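Drolley Community Forums > Work and Pay > Warehousing
Thread: They want us to "train" the picking arm. Anyone been through this?

gumboot_74
Joined: December
Returns and repacks at Andov, afternoon shift. Management announced at toolbox that the mixed bins are going over to automation "in stages" and that our roles will "shift up the value chain". I asked what the value chain was and got a pamphlet.

What I want to know from people whose sites have already done it: did you end up with better work, or the same work with a machine to babysit? We were told no forced redundancies. We weren't told anything about casuals.

tarp_and_strap
Same work plus babysitting. We had one go in at Cusier. I used to pack, now I stand there and clear faults. Pay grade didn't move. Ask for the new position description in writing before anyone touches anything.

merike.k
Bit harsh. My shoulder is a lot better for not reaching into tubs all day. I'd done 12 years of it and the physio knew me by my first name. If the thing takes even the dull half of the job I'm in favour.

tarp_and_strap
Glad about the shoulder, I mean that. But who's doing the reaching when it faults? At our place it's a person, leaning over further than before because the arm's in the way.

gumboot_74
That's the bit that bothers me. Somebody from the project side put up a post on the staff page and I've copied it across so you can judge for yourselves.

--- copied post ---

Returns is the hardest area on the floor to automate because no two bins are alike. We're starting small and we'd like your input early.

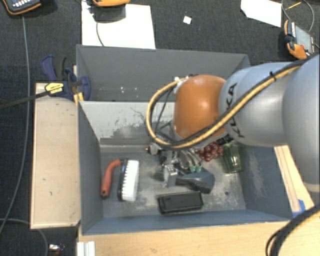 Jurgita Jõgi
Automation Project Lead, Andov

A scrubbing brush, a bunch of grapes and a green glass or cup don't get picked up the same way, and that is the whole problem with mixed goods. Your hands sort it out without you thinking about it. We'll be asking experienced packers to sit with the project team for 2 hours a week and talk through how they'd handle different items. The target for the first stage is 200 picks a shift. Roles in Returns will be reviewed once that stage is complete.

--- end of copied post ---

beryl_m
"Roles will be reviewed once that stage is complete." There's your answer, love. You teach it, then they review you.

merike.k
Or they review the grade upwards. It does happen.

beryl_m
Where?

merike.k
Urbonaitė, the cold store. Two of the leading hands got tech allowances out of it.

tarp_and_strap
Two out of how many though?

merike.k
Don't know. Fair question.

issa_s
Delegate here, different site. A few practical things. Check your agreement for a clause on consultation about major change. If there is one, a post on the staff page probably doesn't meet it. Ask whether the 2 hours is paid at your ordinary rate and whether it comes off your pick target. And 200 a shift is a slow day for one person where I work, so I'd want to know what it's being compared with before anyone's hours get cut on the strength of it.

gumboot_74
200 is morning tea for some of our lot. And she's picked some easy customers there. Show me that gripper on a returned doona with the zip stuck in the cover, or a box some bloke has retaped four times.

zane_not_zen
I do maintenance on these and I'll stick up for Jurgita a bit. At least she's said outright that it's hard. The sales people never do. Grapes aren't easy either, they bruise. But yes, a small bin with a few things in it is a long way from a full cage on a Monday arvo.

beryl_m
So why is the review tied to the small bin?

zane_not_zen
That I can't defend.

gumboot_74
Meeting's on Wed 13 January. I'm taking issa_s's questions in and asking for the casuals to be paid to attend. Will post what they say, if they say anything.

tarp_and_strap
Get the minutes. Ours went missing.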